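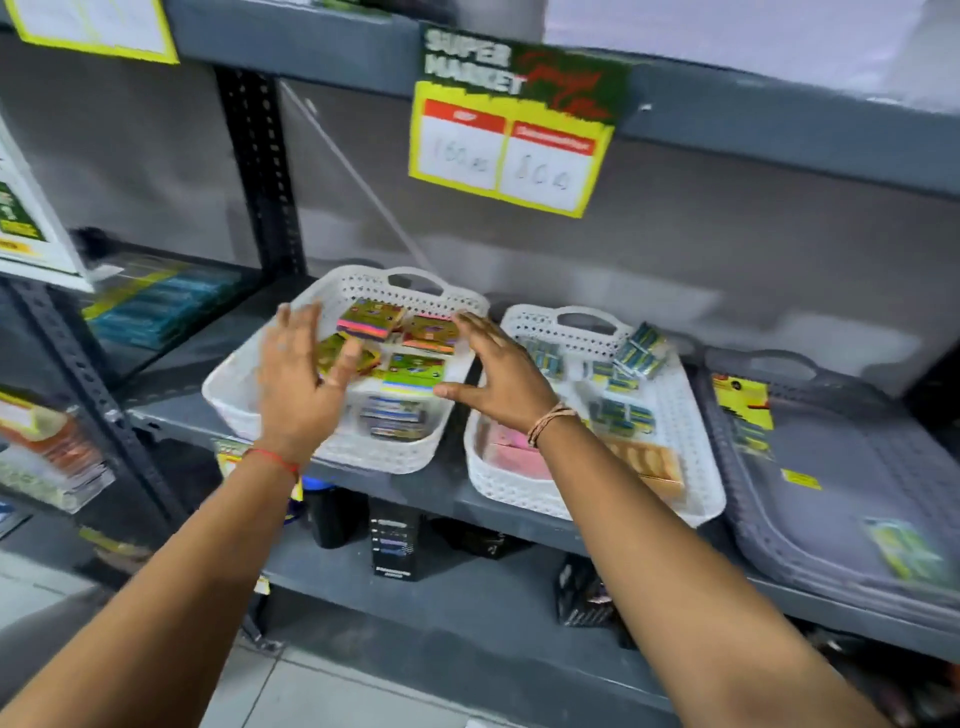
*Sotovine*, No. 44, p. 3

**Against the Loyalty Card**

I own 68 loyalty cards, which says little for my loyalty. Gough wants my birthday before it will sell me a lemon at the proper price. The pharmacy wants my phone number — and, since September, my opinion.

Dwynwen Lloyd, a more patient shopper than I am, tells me I saved 80 cents last month. I spent longer than that looking for the card.

My modest proposal is to print one price and charge it to everyone, even people who left their wallet in the car. I would come back for that. I might even tell them my birthday.

— Bleddyn Prothero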